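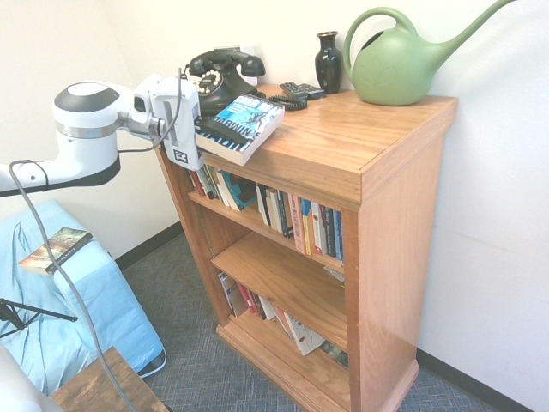 Home & Garden > Furniture > Shelving and storage

How do I get a small bookshelf back into use when the top has become a dumping ground?

Asked by Prerivlow, April 1, 2019
321 views – 2 answers – 14 following

I have a low wooden bookshelf in the corner of the front room. Honey-coloured, very shiny, moulded edge round the top, two shelves. It has perfectly good places to put books. The books go on top.

So do the other things. There's an old black rotary phone which lives at the back by the wall socket, and a remote control that has settled next to it. In between is the phone's curly cord, which goes wherever it fancies. Then whatever I'm reading gets dropped on the front corner, currently a paperback about Darwin, at a slant and with one corner hanging over the edge. It has been there since November and I have read 14 pages.

What I'd like to know:

Should the phone stay on top or go on a shelf? I'm fond of it and don't want it hidden, but it takes up a lot of room for something that never rings.

Is there a way of keeping the cord tidy without doing it any harm? I tried an elastic band and it looked like a hostage.

And does a varnished top need anything under the phone? I'm a bit worried about scratches, as the light catches that surface and shows up everything, including dust from the previous government.

I don't want to buy another piece of furniture. My other half thinks the answer is another piece of furniture.

Share (2)

Answer from Henríquez
Marked helpful by 14 people

Keep the phone on top. Old phones are heavier than they look and they hate being lifted in and out of a low shelf, and so will your back. Put it towards one end with the dial facing the room and then treat it as an ornament, with the same rights as a vase.

Felt pads, yes. Turn the phone over and see what the feet are like first. The old rubber ones go hard or go sticky, and the sticky kind can leave marks in varnish that no amount of polish will shift. If yours are sticky, clean them with a drop of washing-up liquid on a cloth, dry them properly, then stick thin felt on. Don't use one of those rubbery non-slip mats. I did that under a lamp and now own a sideboard with a permanent grid on it.

For the cord, let it hang in its own coils and tuck the slack behind the body of the phone. If it has kinked the wrong way, unplug it from the handset if it's that type, let it dangle and spin itself out, and plug it back in. On a lot of old ones it's wired in, in which case hold the cord up and let the handset dangle close to the floor. Over carpet, please.

The remote wants a small dish or a box on the upper shelf. It will be back on top within a week but you'll have had the week.

As for the books, stand them upright on the shelves with the tall ones at the bottom, and leave a gap at the near end of the upper shelf, wide enough for a hand. That gap is for the one you're reading. If you have to shuffle three others along to put it away you won't do it, and neither would I. Paperbacks left half over an edge get a bend in the cover too, so Darwin would be better off indoors.

Dust the top with a barely damp cloth and buff it dry. I wouldn't use spray polish on a shine like that, it just goes smeary.

Comments (2)

Prerivlow: Feet are sticky. Of course they are. Felt ordered, thank you.

Henríquez: Get the thin sort. The thick ones make it rock when you dial, if you're the dialling type.

Share (0)

Answer from Dolley
Marked helpful by 2 people

Get rid of the phone. You said yourself it never rings. You'd free up the whole back of the shelf and could have a nice plant there.

Or sell the bookcase and get an e-reader, mine holds 100 books and lives in a drawer.

Comments (1)

Prerivlow: Wet plant pot, varnished top, next to a socket. I'll stick with the phone.

Share (0)

Tagged: bookshelves, decluttering, varnished wood, old telephones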